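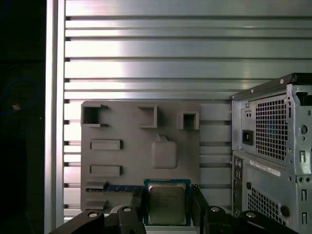 A mock motherboard is a non-working model of a computer main board, used for practicing the placement of parts without risk to real hardware. It reproduces the outline and relief of the board but carries no circuits. Models are often 3D-printed in a single color, with sockets, slots and heatsinks formed as raised blocks or open frames on a flat panel.

Construction

Recesses are usually printed slightly larger than the part they receive. Clearance depends on the printer and is set by trial - a tight frame wears quickly at the corners. Square frames stand in for processor sockets, and long narrow features for memory and expansion slots. Real processors and memory modules may be used with the panel, or printed dummies.

Mounting

The panel can lie flat on a bench or stand upright, as a board does in a tower case. Slotted aluminum extrusion is a common backing, as fasteners can be moved along the grooves. Upright mounting is harder for the trainee: a chip placed in an open frame has no lever or cover to hold it and may fall out.

Variants

The Qudah panel, drawn by Melahat Ağca, has 13 raised features. The later Usov panel has eight and omits the chipset block.

See also: CPU socket; Memory slot; Heatsink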